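How our robot learns from copying

Hello! My name is Pendo and I work with a robot called Nirell. My job is teaching it to handle cloth, and you'd be amazed how hard that is for a robot. A brick stays brick-shaped when you pick it up. A T-shirt flops, folds over itself and hides its own sleeves, so the robot has to work out what it's looking at all over again!

We teach Nirell by letting it copy. My friend Kimutai moves his own arms and hands, and Nirell's arms and hands do the same thing. While he's doing it, a computer saves two things: what the robot's camera sees, and how every joint is bending. One go from start to finish is called a demonstration (a long word for "let me show you").

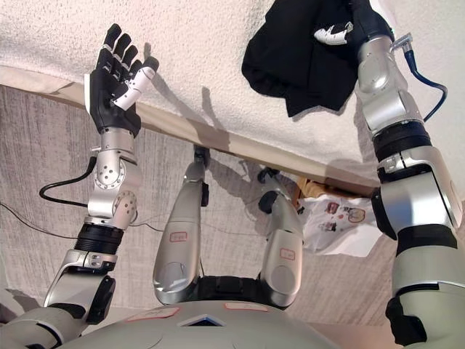

Nirell's own view of its two arms, with a black cloth by the right hand.

Looking through Nirell's eyes feels very odd at first. You look down and there are your legs, only they're silver! But that's the view we need, because when Nirell has to do the job by itself, that's what it will see.

Now for the bit we wanted to find out. Is it better to show a robot the same thing again and again, or to mix it up? So we tried both. First Nirell learned from 34 demonstrations where the cloth always started in the same place. Then we wiped all that learning away and gave it 34 new ones, with the cloth starting somewhere different each time.

After each lot of lessons we gave it a test: 12 tries at picking up a cloth from a place it hadn't practised. With the "always the same" lessons it managed 2. With the mixed-up lessons it managed 11! I did a little dance round the lab.

The one it missed was a cloth scrunched up very small, and Nirell pinched the air next to it. Kimutai is recording some scrunchy ones in March.

You can try this at home. Practise throwing a sock into a box from one spot, then move three steps to the side and see how you get on.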